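Wudbridge Sorting Bins: Gallery
Compiled by Lindiwe Nkuna
November 4, 2022

Bins and test blocks from the parts bench at Wudbridge. Entries cover bin condition and block layout. Bin numbers refer to the Hornance inventory sheet. 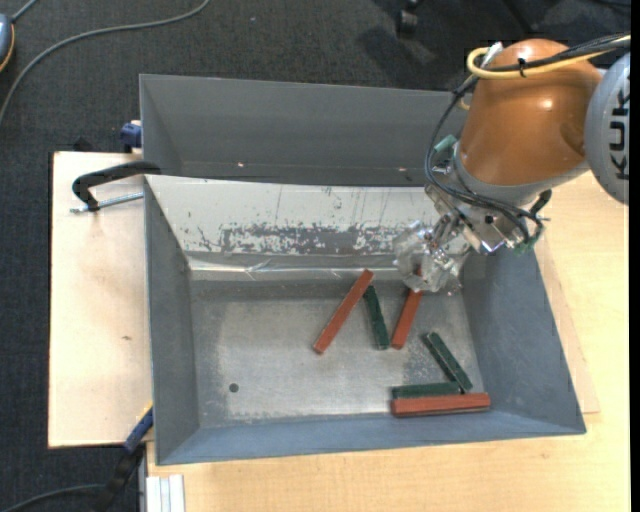 Bin 13, metal, with six narrow blocks: three reddish-brown, three dark green.

Notes on bin 13

Walls: All four open outward from a flat floor. The slope makes blocks near the edge easier to reach but takes up shelf width, so these bins are stored at a spacing of 420 mm.

Far wall: Pale off-white coating with thin vertical scratches. The lower half has a broad band of worn, flaked paint, with darker gray metal showing through. Listed for recoating.

Other walls: Plain dark gray on the left, blue-gray on the right with faint scratches. Neither is on the recoating list.

Floor: Gray and scuffed, paler in the middle. There is a small round dark hole toward the lower left. Blocks are laid directly on the bin floor.

Blocks: Narrow rectangular pattern, two colors. The Msimang set contains 1,275 pieces and is stored by color. Mixed bins are returned to stock at the end of each run and the count is entered on the sheet.

Inspection: Coating and floor are checked every 3 months. The last full check was in July. Bins with bare metal on the floor as well as the walls go to Vondex for stripping.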